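Chapter 7
Telling People You Exist: Outreach for a Small Learning Company

I used to think that good study materials would find their own readers. I ran a tutoring program in Almont for 3 years on that belief, and I had a closet full of workbooks to show for it. So before we get into press lists and school visits, I want to talk about what outreach is for, and why so many of us who come out of the classroom are so bad at it.

Most of us were teachers first. We feel funny about selling. When I started Korletey, my reading practice series, I wrote a brochure that explained our whole theory of vocabulary in tiny type (I was very proud of it!) and mailed it to 200 schools. I got one call back, and it was from a school that wanted to be taken off the list.

What I should have done was pick 20 schools, learn what their kids were stuck on, and offer them something they could try in one afternoon. A quiz round is great for this. So is a short workshop for parents — evenings work best, with the talking kept to half an hour and plenty of time left for questions. You'll meet more of your real customers at one of those than you will in a year of mailings.

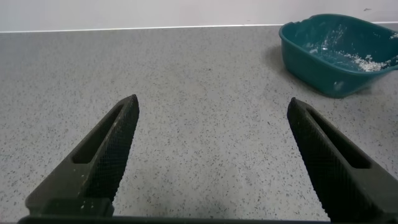 A reader of an early draft, a school principal in Drindevside, objected to this. She wrote that her office gets offers of free quiz rounds all the time, that most of them turn into a sales pitch by the second question, and that she would take a plain price sheet over a fun afternoon any day.

I think she's right about the bad ones, and I've sat through a few myself. My answer is to send both. Put the price sheet in the first email, say plainly who pays for what, and then let the event be about the kids. When we did it that way with Tolta, our math program, the schools that said no said it quickly, and that saved everybody a lot of phone calls.

In this chapter we'll start with choosing your first schools, then plan one event from the first email to the thank-you note. After that we'll look at local newspapers and radio, which are friendlier than you might expect. Keep a notebook handy, and before you turn the page, write down the name of one school you already know well and the person there who answers the phone.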